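**Saturday, Skirken bench, student handover project**

Rosine opened the lab at 9, I came a little later with the bag of small things from home. The aim for the day is the same as last week: get the two arms to pass an item from left to right without a person helping, and write down everything, also the failures. The Drokwood competition rules ask for a written log, so I will try to be less lazy than in my August pages.

First I repeated the homing on both arms. The left one had an offset at the wrist again, small but always in the same direction. Rosine thinks it is the horn screw. I tightened it and homed again, and the number went to zero and stayed there for the whole morning, so I leave it.

Then the choice of items. The rules say only "common household objects which fit in one hand". Until now the students trained mostly with blocks, which are kind to the grippers. Today we want the full range: something flat, something round, something tall. I keep the handover point above the middle of the table, so that if the item falls, it falls on the table and the arms can reach it.
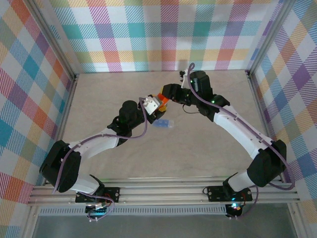

**How many recordings do we need for one item before training is worth it?**

We settled on 112 for each item. With fewer, the Purves team from last year got a policy which worked only when the item started at the same place, and they lost points for that in the second round.

In total the plan gives us 384 recordings before the first real training, if I include the ones with two items on the table. We will not finish this in one weekend. Mawar made a sheet for the wall with one line per item, and each student puts the initials after a session. Please do not write the numbers in the chat only, I can not find them again afterwards.

Notes about the wrist views. Each arm has its own view and we record both, plus the fixed one. When I checked the files at lunch, the left and right streams were not started at the same moment. The difference was 18 frames. For a slow movement this is not terrible, but for the handover it is bad, the model sees one gripper closed and the other one still in the past. I changed the start script so that it waits for all streams before it writes the first frame. To be tested by somebody who did not write it (Mawar, please).

For the labels in the task text I ask everybody to use the same words. We had "vitamin bottle", "pill bottle", "white bottle" and "supplement" for one thing. From now it is "vitamin bottle".

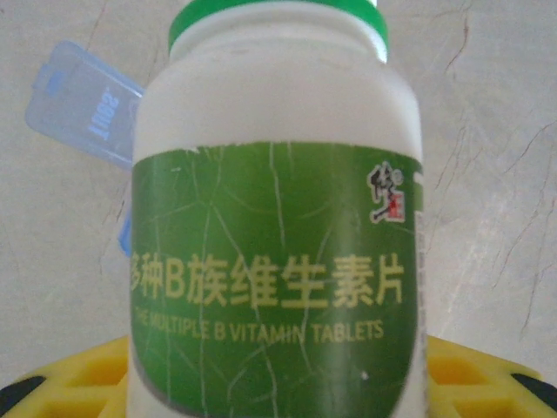 I also want the task text to say which arm begins. "Left arm gives, right arm takes" is enough. In the old recordings this was missing, and Rosine spent a whole evening watching them to fill it in.

Gripper force. The setting from Buvham (they shared their config with us, thank you) is 716 for closing. For the hard items it is fine. For thin plastic I think it is too much, I would like to go down in small steps and see when the item starts to slip. We did not agree about this. Rosine prefers one value for everything, because the students change it and forget to put it back. She has a point – I found three different values in the config folder this morning, and two of them were mine.

For now: one value, and the item list is adapted to it.

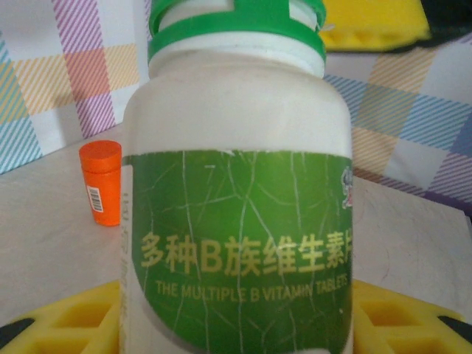

After lunch the second-year students came and each one drove for half an hour. General remarks for all of you:

- Move slower near the handover. The fast ones look nice but we must delete many of them.
- Giving arm opens only after the taking arm is fully closed. Count one second in your head.
- If you make a mistake, do not correct it with a sudden jump. Stop, go back a little, try again, and keep the recording. Mark it with "retry" in the notes.
- Cable check before each session. The loops should have enough space at full reach, and nothing should pull at the shoulder.
- Do not change the background or the position of the walls in the middle of an item.

The last point was my own mistake two weeks ago, and it cost us one afternoon.

About the grasp position: for round items we take the lower part with the giving gripper and leave the upper part free. It sounds obvious but with the leader arms in your hands you forget it, and then both grippers want the same place. Mawar had the idea to practise it first by hand, two people passing the item with two fingers only.
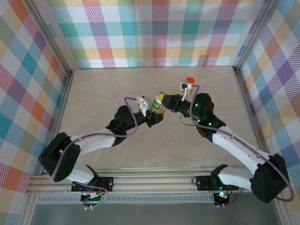
For the angle, I prefer that the two grippers do not come exactly face to face. A small difference in height gives more room for the jaws, and the wrist views see more of the item. Rosine will try it with the other group and we compare.

Open points:

- start script test, Mawar
- order two spare servo horns
- decide the force question before the next training
- ask Drokwood if a dropped item may be picked up again in the same run, the rules are not clear for me
- clean up the config folder (me)

Lab closed at 17:30. Arms parked in rest position, power off at the wall. The drive with the recordings is in Rosine's drawer.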